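At Doltine, the rulebook for hand-held grippers fits on 2 sheets of paper. Kazue Sasaki wrote most of it after nearly 30 recordings had to be thrown out.

Each session begins with the fingers open and nothing between them. Operators check the screws and hold still before reaching for anything.

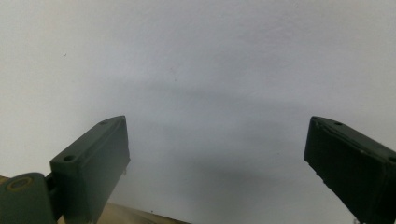

Worn fingers may stay in service if the scuffs are shallow – cracked ones may not. Yae Onishi wants that line tightened before the Flestwood site adopts the rules in March.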